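Davolach Customer Support
Ticket 247: Play set, figure will not stand; mat and basket queries
Product: Drarberg animal figures with woven storage basket
Status: Closed
Raised by: Qistina Yusof, Fuentealba Nursery
Handled by: Rocío Espinoza, Product Support
Opened: 18 Jun 2022

Summary of the report

The customer wrote on behalf of the nursery to report that the small polar bear supplied with the set leans and falls when placed in the basket at tidying time. The customer also asked whether the blue-grey mat might be the cause, whether the basket should be exchanged, and whether a second white figure could be ordered separately. The children at the nursery are taught to stand the animals in the basket in place of dropping them in, and the customer wished to keep to that routine.

Entry 1. Initial reply from Product Support

Thank you for your enquiry. Before any exchange can be considered, we would ask that the items be checked on a level table. Kindly place the mat flat, with no fold or raised edge, and leave the basket empty. The figure should first be stood on the mat, beside the basket, with all four feet down.
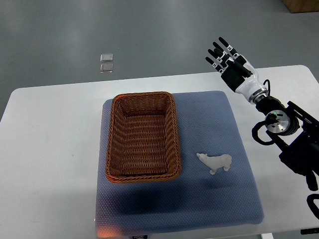 If a figure stands on the mat but not in the basket, the fault normally lies in the base of the weave. If it stands on neither, the legs may have been bent by pressure in storage or in transit. In that event please do not attempt to straighten them with hot water. The figures are moulded in one piece and may be returned to us for replacement at no charge.

Entry 2. Customer response

Ms Yusof confirmed that the bear stands without difficulty on the mat and on the bare table. In the basket it had fallen on two occasions, both times near the middle. She added that the basket had been kept over the holiday beneath a box of picture books, and asked whether this might have had any effect on it.

Entry 3. Product Support

The information given is helpful. A woven base which has been under weight can rise slightly at the centre. We would recommend the following, in this order:

Empty the basket and turn it upside down on a firm surface.
Press the base gently with the flat of the hand, working from the middle towards the ends.
Leave the basket the right way up overnight with one heavy book laid flat inside.
Set one figure near a corner, lowering it until the feet meet the weave before letting go.
Repeat at the other corners, and only then at the middle.

The basket should not be soaked. A cloth which has been wrung out well is sufficient for cleaning, and the basket should be left to dry away from a radiator.
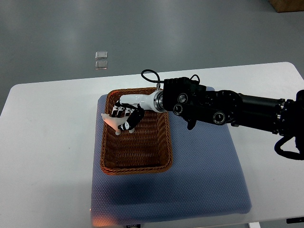
It is also requested that the figure be held round the body. Where a figure is held by the head, it tends to be put down front feet first and will tip as it is released. This applies to all of the smaller animals in the range and is not regarded as a defect.

Entry 4. Customer response

The steps were carried out as set out above. Ms Yusof reported that the base was flatter the following morning and that the bear remained upright in all four corners. At the middle it fell once in 20 attempts, which the nursery considers acceptable. She asked that the ticket stay open until the children had used the set for a full session.

She further enquired whether the mat should go under the basket at all, as a colleague had suggested that the basket would be steadier directly on the table.

Entry 5. Product Support

The mat is supplied by Stivwood and may be used beneath the basket. Its purpose is to reduce noise and to stop the basket from sliding when a child reaches in. We would ask only that the whole of the base rests on the mat, as a basket placed half on and half off will sit at a slope. A position towards one side, leaving room for the animals still to be put away, is generally found convenient. 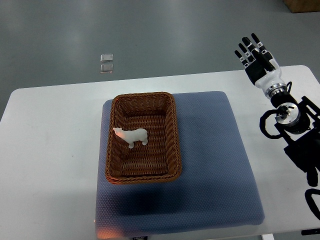 With regard to the additional figure, single animals are not available at present. The next production run is planned for August and will consist of 1,000 sets, after which a limited number of separate figures will be offered. The nursery's details have been placed on the notification list at Ms Yusof's request.

Entry 6. Customer response

The set was used for a full session and no further falls were reported at the corners. The nursery will store the basket on an open shelf with nothing on top of it. Ms Yusof no longer requires an exchange and has agreed to closure.

Entry 7. Closing note

Cause recorded: raised base following storage under weight.
Action: base pressed flat by customer; advice given on handling and on placing of the mat.
Parts sent: none.
Follow-up: notification list, separate figures.

Should the base rise again, please reply to this ticket quoting its number. A new ticket is not required. R. Espinoza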